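**Wooden countertop feels sticky a month after oiling. Strip it or wait?**

Posted by Elmarie Mahlangu

We put in a long wooden counter in the kitchen in October and I oiled it myself with Stilitz counter oil. Three coats, one after another over a weekend. The top looks fine but it still feels tacky, mostly toward the sink end. If I leave a sheet of paper on it overnight the paper sticks a little when I lift it.

The can says to wipe off the extra after 20 minutes. On the last coat I got called away and it was probably closer to two hours before I got back to it. I wiped what I could but some had already thickened.

Do I need to sand the whole thing back, or will it cure by itself if I leave it alone? The house is in Clevdale and the kitchen runs cool, if that matters. I'd like to avoid sanding dust everywhere as we've already moved back in.

---

**Byung-chul Geum**

Don't sand yet. What you have is oil that sat on top of the wood and started to skin over. It's a common result of a last coat left too long, and a cool room slows it down more.

Try this first. Put a little mineral spirits on a clean cotton rag and rub a small patch at the sink end, going with the grain. Open the windows and keep the stove off. If the rag comes up yellow or brown and the patch feels smooth after an hour, you can do the whole counter the same way. Change rags often or you will just move the stuff around.

If the spirits don't touch it, use a fine nylon pad (the white kind, not green) with a small amount of fresh oil. The fresh oil softens the old layer. Rub, wait ten minutes, then wipe until the rag stops dragging.
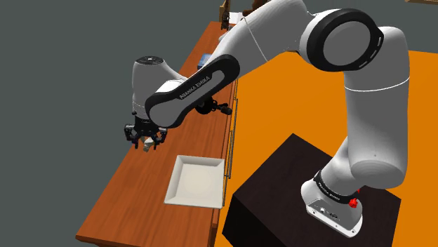
Lay the used rags flat outside to dry before you throw them out. Oily rags in a pile can heat up and catch fire – I mean this one seriously. A bucket of water with a lid works too.

After that give it two weeks with the heat a bit higher than usual. Don't put another coat on until the paper test comes up clean. When you do, one thin coat is plenty.

I had the same problem on a bench top in Arnden and didn't need sandpaper in the end, though it took two rounds with the pad.

---

**Hendrik Ngcobo**

Mine was like that and I just left it. Took all winter but it went hard. Kept a cutting board over the worst part.

---

**Kagiso Adams**

Agree with trying spirits first. If you do end up sanding, go no finer than 180 or the next coat won't soak in well. Also check under the dish rack. Water sitting on half-cured oil can leave it soft, and that could be why the sink end is worse.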